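**Unbundling** (also *fragmentation* or *exploding*) is a practice in medical billing in which the parts of a single service are claimed as separate items, so that the combined payment exceeds the fee set for the whole. It is distinguished from *upcoding*, where one service is claimed under the item number of a more expensive one.

## Mechanism

Fee schedules commonly assign one item number to a procedure together with its ordinary components: skin preparation, local anaesthetic, closure, the first dressing and routine aftercare. A claim is unbundled when a component is lodged under its own number although the schedule treats it as included. The most frequent forms are:

- separate claims for the incision and closure of an operative wound
- individual claims for tests that make up a listed pathology panel
- splitting one attendance across two dates of service
- claiming aftercare consultations within the aftercare period 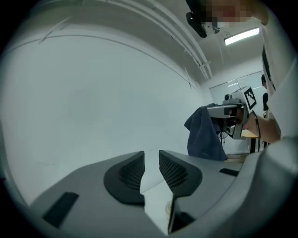
Consumables are a recurrent source of dispute. Most schedules fold low-cost items into the procedure fee and list prostheses and certain single-use devices separately. The classification of handpieces is less settled. A handpiece with detachable pads may be regarded as one instrument, or as a reusable body with replaceable contact parts, and the second reading opens the way to a separate charge for the pads at each use. Ra and Kwon argue that the test should be whether the part can perform any function when detached.

## Detection

Payers rely chiefly on edit tables, which list pairs of item numbers that may not be paid together for the same patient on the same day. The Brirnport table, used in the studies by Yuk-lan Ko, contains over 1000 such pairs. Claims that fail an edit are rejected automatically or held for manual review. Providers usually have 60 days to supply an operation note supporting the claim.

Edit tables don't identify claims split between dates. Valtance, a commercial auditing package, groups claims into episodes of care before the edits are applied. Siu-ming Cheng has criticised this method for flagging staged procedures that were properly planned as separate services.
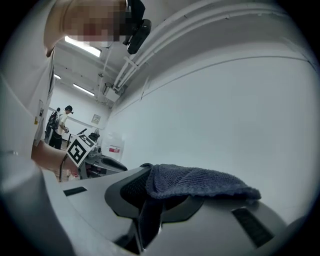 *Hand-held gripper bearing a square black-and-white marker.*

## Legitimate separate billing

Separate claims are permitted where the services are clinically distinct, such as excisions at 2 unrelated sites. A modifier or free-text note is normally required. Mac an tSaoi describes four grounds for an exception: different site, different session, different practitioner and different diagnosis. The last is the most contested, as a second diagnosis may be recorded without altering the work performed.

## See also

- Bundled payment
- Upcoding
- Luvine review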